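Robotics > Learning from Demonstration > Working Papers

4. What the Demonstrations Do and Do Not Show

Claims about teaching by remote control usually rest on one number, the count of recorded demonstrations. Ours is 479, all on bed linen and other cloth, collected by operators at the Arlow and Montoya sites. We are not convinced that the number means much. Two operators given the same sheet will grab it in different places, and one of them will often change her mind halfway through. The policy gets both habits and is told that both are correct.

Hindberg's report on the same task argues that this washes out with scale and suggests 1000 demonstrations as a safe floor. We could find no test behind that figure. When we retrained on the work of three operators only, the policy was steadier on smoothing and worse on everything else -- a result that fits the scale argument and also fits several others.

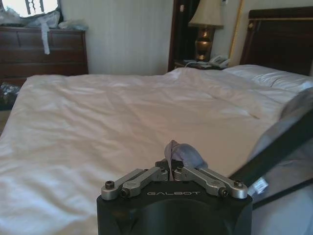
Figure 3. Wrist view during teleoperated cloth handling in a furnished bedroom.

Operator feedback is the weak part of the method, and we think it has been treated too kindly. A person making a bed by hand feels the cloth slip long before she sees it move. Our operators had the wrist view, a room view, and no sense of touch at all. They learned to judge a grasp by how the cloth looked where it came up out of the fingers. In Figure 3 the bunch of pale cloth held between the two halves of the linkage is easy to see, but nothing in the view says how hard it is being held or how many layers are in the grip. Operators guessed, and the guess went into the data as if it were skill. Asked about this afterward, most said they simply closed the gripper all the way every time.

Hand guiding, where the teacher moves the arm directly, is often offered as the cure. We tried it for 22 sessions with the Renarum arm. Teachers did report a better feel for the load, but they also stood in the way of the room camera and leaned on the mattress, so the cloth moved for reasons the policy could never learn. We would not call either method the winner on this evidence.

What we can say is narrow. Demonstrations taught the policy where to reach. Whether they taught it how to hold is still open, and the success rates reported so far, ours included, do not separate the two. A test that would do so, using sheets of matched color and different weight, is planned for August.

Contact: Carmela Lozano, corresponding author | Posted July 2019 | Copyright the authors | Back to top

Related papers
Grip Force Without Touch: A Second Look
Who Taught the Robot? Operator Effects in Cloth Data
Hand Guiding on Soft Surfaces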